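Plurnthorpe und Brutholm zeigen Robotern das Tischdecken aus der Hand

Palacios, im August. Wer schon einmal für eine größere Runde gedeckt hat, der weiß, wie viele kleine Handgriffe darin stecken - und wie schwer es fällt, sie jemandem in Worten zu erklären. Genau hier setzt das Gemeinschaftsprojekt Lunura an, das die beiden Partner Plurnthorpe und Brutholm nun der Öffentlichkeit vorstellen möchten. Statt jede Bewegung mühsam zu programmieren, führt ein Mensch die zwei Roboterarme per Fernsteuerung, und das System zeichnet jeden Griff auf. Aus diesen Vorführungen soll es später lernen, die Aufgabe selbst zu übernehmen. 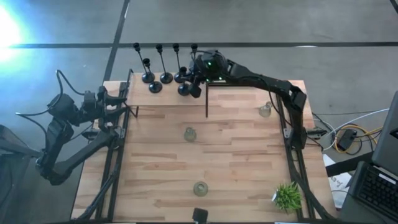 »Wir haben uns ganz bewusst für Dinge entschieden, die man auch zu Hause auf der Anrichte findet«, erzählt Projektleiter Norbert Borbély. »Ein Kerzenhalter mit dünnem Stiel verzeiht wenig, und bei Glas fasst man von ganz allein behutsamer zu. Diese Behutsamkeit möchten wir weitergeben, und das geht am besten, indem man sie vormacht.«

Insgesamt 700 Vorführungen sind bis zum Abschluss der ersten Projektphase geplant. Eine Sitzung dauert 30 Minuten, danach wird die Person an der Steuerung abgelöst, denn das ruhige Führen beider Arme verlangt doch einiges an Konzentration. Auch zögerliche oder korrigierte Bewegungen bleiben im Datensatz erhalten und werden gesondert gekennzeichnet.

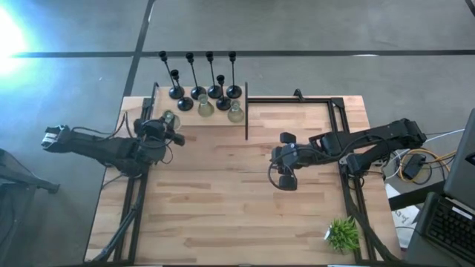

Zwei Arme, sechs Kerzenhalter und drei kleine Glasgefäße: Arbeitsplatz im Projekt Lunura.

Wer sich selbst einmal an die Steuerung setzen mag, ist herzlich eingeladen: Plurnthorpe öffnet das Labor in Palacios im August jeweils ab 14 Uhr für Besucherinnen und Besucher. Vorkenntnisse braucht es keine, nur ein wenig Geduld. Um eine kurze Anmeldung bei der Pressestelle wird gebeten - dort vermittelt man auch gern Gespräche mit Norbert Borbély.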